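Home | Program | Speakers | Past Talks | Contact
Print this page | E-mail this page

Speaker notes, Clurkham student robotics evening, 2 June 2019

Opening

Hi everybody, I'm Muthoni Masanja, and I get to talk about our club's bottle project (yes, the laundry detergent one!). Thank Llinos for the intro. Say hi to the Hernholm team if they're in the back.

So the task sounds easy. Bottles lie on their sides on a green table, there's a big sheet of yellow plastic next to them, and the robot's two hands have to deal with both. We picked it in April and I thought we'd be done in a week. Ha. 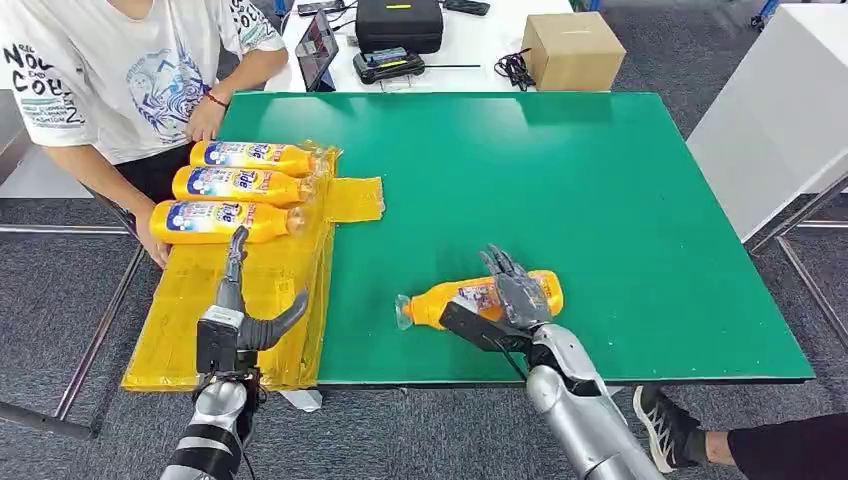

We split up the work early. Johannes took the arms, Elba took the grip code, and I kept the log, which is up to 1180 lines now. Pause here, somebody always groans.

Talk about the grip. Coming down over the top of a bottle with the fingers curled was Elba's idea, and I argued for going in from the side for way too long. She won. Own up to it!
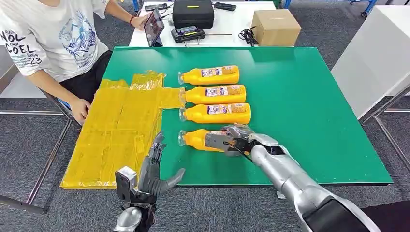 What gave us trouble

The plastic, mostly. It's shiny, it wrinkles, and you can see through it, so good luck finding the edge. Mention the 19 tries on the folding step before Johannes made us stop for pizza.

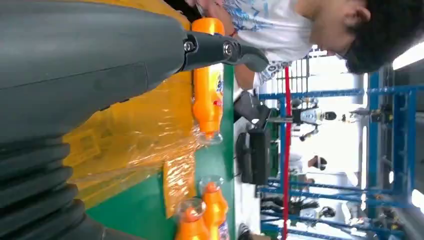

Next year we want to let the first-years write their own grips and race them. If there's time, take questions. If not, send people to the Olell table.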